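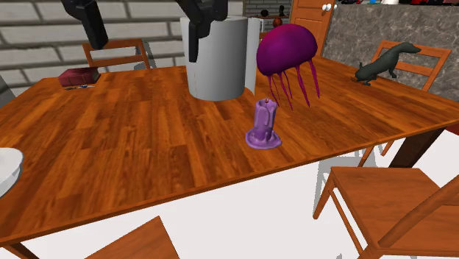 Table view in Giltetti: gripper open over the paper towel roll, candle and jellyfish in front

Simulated gripper stops above the table and won't close – is it my model or my settings?

Posted by Henrique Bragança, 6 Aug 2021

Hello all, and apologies in advance for the length of this. I've been teaching myself robot simulation in the evenings and had got on rather well until I changed the table scene. My old one had plain blocks on it and the arm would pick them up all day long. Then I got ambitious and filled the table with proper modelled objects: a candle with wax running down it, a jellyfish, a dachshund, a sort of paper towel roll and a few other bits. It looks lovely and I'm very fond of it, but the arm has more or less given up.

What happens is this. I ask for the candle, the arm comes across nicely, slows down as it should, and then stops short with both fingers wide open. It stays like that until the run times out. There is no error in the log, only "grasp pending", over and over. I've now done 147 runs with the new table and the fingers have properly closed on something in 2 of them, and I couldn't tell you what was different about those.

I'm using Giltetti for the simulation and the Mekik package for the gripper. Both were fresh installs in March and I haven't touched the versions. The arm itself moves freely, and if I send the close command by hand with an empty table the fingers shut straight away, so I don't believe the joints are stuck.

I saved a view from the gripper end as well, in case the position of the fingers tells somebody something.

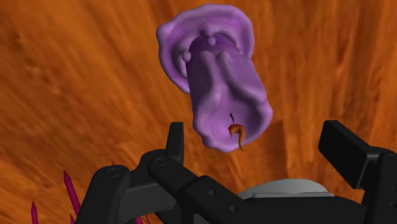 Gripper view, fingers apart, purple object ahead

Things I've tried: lowering the approach speed, raising the grip force, moving the towel roll further off, and restarting everything (twice, with a cup of tea in between). I'd be very grateful for ideas. I am a retired joiner and not a programmer, so please go gently!

Sivakumar

Welcome, Henrique, and what a smashing table. I'm fairly sure I know this one, as I lost most of a fortnight to something very like it.

The shape you see and the shape the simulator bumps into are two separate things. When you bring in a modelled object without giving it a collision shape, Giltetti makes one for you, and it does this by stretching a sort of cling film round the whole object. With a block that's perfect. With your candle, which spreads out into a wide puddle at the bottom, the film runs from the rim of the puddle straight up to the top, so as far as the physics is concerned you have a fat cone. The jellyfish will be worse, as all the space between the tentacles gets filled in solid.

So my guess is that the fingers are meeting something you can't see. Mekik feels a contact before it has reached its grasp position, decides it isn't safe to close, and waits. It's a protective stop, really, and quite a sensible one on a real arm, but it is very quiet about it. "Grasp pending" is a dreadful message.

To check, open the View menu and switch on collision shapes. If you see great pale lumps round everything, that's your trouble. You can then select the object and choose "split into parts" in place of the single shape. Start with the candle by itself. Please don't switch contact checking off to get round it, tempting as that is. It will seem to work, and then if you ever move to a real gripper you'll have a habit of driving it into things.

One more thought – have a look at how near the objects are to each other. Once the shapes are too big they can overlap, and the simulator will push them apart at the start of a run. That might account for your two lucky ones, though I'm only guessing there.

stonlow

had same thing, reinstalled, went away. also check your units, mine were in mm

Henrique Bragança

Thank you both. Sivakumar, you were right about the lumps! I switched the shapes on and the candle looked like a bell tent. The jellyfish was one enormous pudding and it was leaning right into the candle's space, so the poor gripper never stood a chance.

I split the candle into parts and it came out at 426 pieces, which brought my computer nearly to a standstill, so I put the detail slider right down and it's still good enough to grip. The fingers now close on it most times I ask. I haven't been brave enough to try the jellyfish yet. Stonlow, I checked the units too and they're all in metres, but thank you for the suggestion.

Is there a way of making Mekik say which object it has touched when it stops? I've looked through the settings and can only find the one for the log colour.

Sivakumar

Glad to hear it! Yes, there's a "report contacts" tick box, but it's tucked away under Safety and not under Log. Tick it and restart the run, and you'll get the object's name next to the pending message. For the jellyfish I'd give the bell a simple shape of its own and leave the tentacles out of the collision altogether, then grip it by the bell.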